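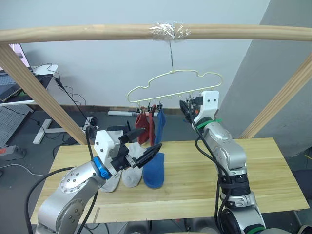

1/ I've spent a good part of this summer watching people teach robots to do laundry, and I want to get some things down before the next funding announcement makes me cranky. Long thread. Mute me if you need to.

2/ The method first. A person sits or stands at a set of controls, moves their own hands, and the robot's arms copy. Cameras and joint readings get saved. Do that a lot of times, train on the pile, and the robot is supposed to do the job alone. People call each run a demonstration, or a demo, and the second word causes a lot of trouble.

3/ Because to everyone outside the lab a demo is the robot showing what it can do. Inside the lab a demo is Bindu Thevar showing the robot what SHE can do. I've seen the same clip passed around with both meanings in one afternoon.

4/ The task I keep coming back to is socks on a clip hanger. Two arms, one hanger on a hook, a few socks on the table. It's a pretty good task! Cloth is awful for robots. A sock has no fixed shape, and it changes again the second you pinch it.

5/ It's also two hands doing two different jobs. One has to work the clip, the other has to present the cuff. Your hands do this while you think about dinner. Through a pair of grippers you think about nothing else.

6/ I know because I tried. Sreekumar Palaniappan let me have the controls at Tornley for an hour. No feeling in the fingers at all. You close the gripper and look to see if you've got cloth. Then you look again from a different angle. I dropped the first one five times.

7/ He told me new operators get 30 practice runs before anything they do is kept. After mine he said "we'd want you to do more than 30."

8/ OK so here's my actual gripe. When a company says its robot learned sock hanging from 900 demonstrations, I have four questions and I almost never get all four answered.

9/ First: 900 kept, or 900 tried? If the operator fumbles and the run gets tossed, the robot never sees a fumble. Then it fumbles on its own, which it will, and it has no idea what a recovery looks like. Sreekumar keeps the ugly ones if the sock ends up in the clip. Plenty of places don't.

10/ Second: whose hands? Sherif Abdel Rahman and Bindu hang a sock in completely different ways. He grabs the cuff and drags it up to the clip. She gets the cuff open a little first and comes in from the side. Both work. Mix them without thinking and the arms can split the difference, and the difference is a sock on the floor.

11/ Third: who set the table? Somebody puts the hanger on the hook. Somebody lays the socks out. At the Drekbridge showing in July the socks got put back by hand between runs, with the toes all facing the same way every time. I asked if they'd run it from a heap. "That's on the roadmap."

12/ My laundry is a heap. It was not on a roadmap, it was in a basket, and half of it was inside out.

13/ Fourth, and this one gets me the dirty looks: is anyone driving right now? Remote control is fine for teaching. It's a great way to teach. But a video of arms moving smoothly tells you zero about who's moving them. I've stopped guessing from clips. If the post doesn't say, I assume a person.

14/ Sotiris Xenos says I'm being unfair here, and he builds these setups so I'll give him the floor. His point is that the driven footage IS informative. If a person can get the job done through the arms, then the arms, grippers and cameras are good enough, and what's left is the learning part.

15/ I buy that. It's a real result about hardware. I'd just like it labeled as a result about hardware. "What's left is the learning part" is carrying a piano up the stairs in that sentence.

16/ Credit where it's due. The Takagi trials are the most careful I've come across. Nandini Naidu's group changes the table height, swaps the socks and moves the hanger, and writes down every failure with a short note on what went wrong. She read me a few. "Pinched table." "Clipped own cable tie." "Two socks, one clip, called it a success, should not have."

17/ Their unassisted number on socks the robot hadn't been trained on was 14 out of 22. I like that number a lot. It's not impressive and I believe it. Nobody cut it together with music.

18/ Compare Cloltirik, where I asked for the same number and got a very nice email about the future of the home.

19/ A few people have asked about guiding by hand instead, where you grab the arm and push it through the motion. Fine for one arm and a stiff object. With two arms and a sock you run out of hands, plus your own arms are in the camera view the whole time. Every place I visited had moved to remote controls for cloth.

20/ Remote has its own tax though, and it's people. Bindu does this for up to four hours a day and says her neck goes before her wrists do. Add operator hours to the cost of any "learned" skill and the price per sock gets silly fast. I've yet to see those hours in a slide deck.

21/ Am I saying it doesn't work? No. I think teaching by driving is the best thing going for jobs like this one, and I've changed my mind on that since last year. I'm saying ask about tossed runs, hands, table setup and who's driving.

22/ If your lab has answers to all four, my messages are open, and I'll come look. I'll bring my own socks.

23/ Correction to 6: Sreekumar says it was six times, he has the recordings.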